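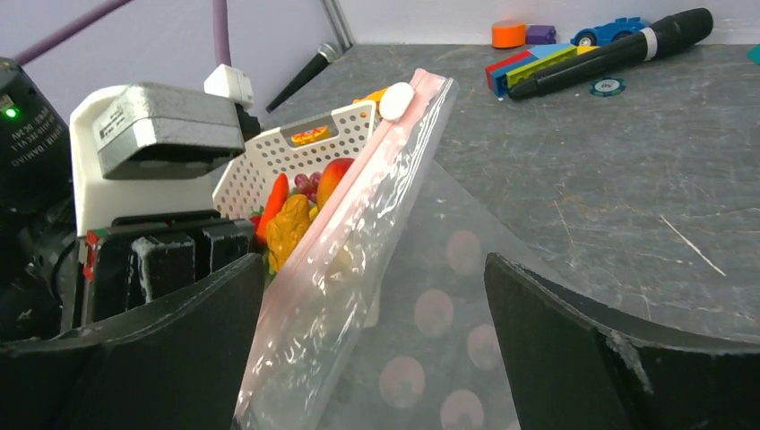

Manipulation group, minutes of the meeting of 10th April

1. Minutes of the last meeting
Accepted. The March action on cable routing is closed.

2. Zip bag task, two-arm setup
Results from the Plultis policy were presented. Each run starts with a zip bag in one gripper and the basket of toy food on the tabletop. The policy was trained on 200 demonstrations and tested over 100 runs. It was compared with the Weto baseline, trained on the same data.

The main gain is in finding the slider. Weto often goes for the bright folds in the clear plastic instead. Plultis uses the wrist view for the last part of the approach and makes this mistake less often. Both policies still lose the slider when the plastic folds over it.

It was asked whether the dots printed on the bag are helping. No one could say. Agreed to repeat the test with plain bags before anything is written up.

3. Clutter
The Nasution protocol calls for loose objects to stay on the table during runs. So far we have used toy blocks, a toy car, the microphones and similar. Positions have not been recorded between runs. There was some disagreement on whether this matters for the comparison. Left open; positions will be logged from now on.

4. Hardware
Finger wear was raised again. Tornard quotes 8 weeks for new fingers. Order 2 sets. Keep the present fingers on until the plain bag runs are finished, so the results can be compared.

5. Actions
Plain bag runs, both policies: learning team
Start position log added to the run script: software
Finger order to Tornard: lab
Failed runs sorted by cause, slider misses listed separately: learning team

6. Other business
The write-up stays on hold until item 2 is settled. Storage for the wrist video was put off to the next meeting.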